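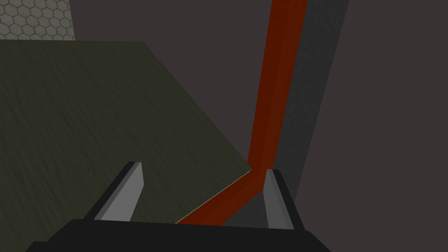
Wrist view in sim, gripper open, right fingertip next to the orange-red frame.

Feb 21, 2025. Teleop demos, frame task, Clavum scene

Picked up where Jaime Magalhães left off. Same scene file, same gripper, still driving with the Lindetti hand controller. Goal was a clean set of demos for the approach and grasp on the frame so the Vieira policy can be retrained before the end of February.

Recorded 21 demos. Kept 10. Of the others, 8 were thrown out because I bumped the frame on the way in, and the rest I stopped early myself after bad starts.

The approach is the hard part. From the wrist view the green panel fills most of the left side, and its corner sits over the inside of the bend, so it is easy to misjudge how far the right finger is from the frame. I kept coming in too far left. What worked better was to stop with the fingers open, fix the rotation first, then move in along one axis only. Jaime does both together and gets away with it. I can't.

Controller scaling was set to 8 when I started. Too jumpy near contact. Dropped it to 7 and left it there for all the kept demos. Don't mix these with the older set without checking the scaling field in the log.

Problems:
Clutch button sometimes registers twice. The gripper target jumps a little when it does. Visible in the joint plots, so those demos can be found, but I would sooner fix the button handling.
The dark gray slab and the gripper base are close in shade. The Funaveck segmentation ran them together in several of the demos. Try a lighter slab material before recording more.
Resets are slow. Most of the session went into waiting for the scene to reload.

Replayed the kept demos open loop with the same seed. All reached the grasp pose. Have not tried them with the frame position randomized.

Next: change slab color, patch the clutch, record another batch with the start pose moved to the right. Ask Jaime if he still has his rotation presets, they are not in the shared folder.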